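Print this post | E-mail this post

Folding dark knits on a white surface
2025-10-15

Dark knitwear hides its own seams. On a wooden table I lose the edge of a navy sweater within two folds, and the stack ends up crooked. I moved the folding to a white surface in June and have kept it there.

The current method, for medium-weight knits:

Lay the garment face down. Smooth from the middle outward with the flat of the hand, no pulling. Bring one side in to the center line, then the other. Fold the bottom up in thirds. Finished width should match the shelf, which in my case is a Skaltero unit with 9 compartments.

Bianka Illés wrote to ask whether I steam first. Only for cotton. Wool gets a night flat on the rack and goes straight to folding.

Check the edges before the first fold. A straight edge gives you a line to work from, and fraying is much easier to spot against white than after the thing is in the stack.
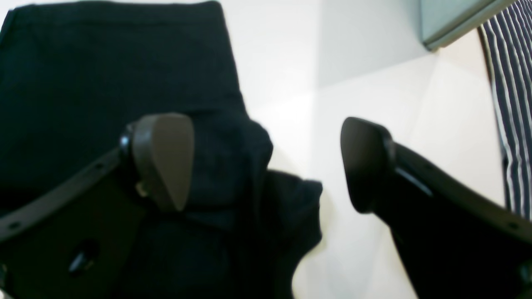
Dark navy knit on the white surface, flat panel to the left.

I still have no good answer for hoods. Attila Bíró rolls his. I tried it with two and the rolls opened on the shelf.

Next post: socks, and the drawer dividers.

We use cookies to remember your preferences. Accept | Settings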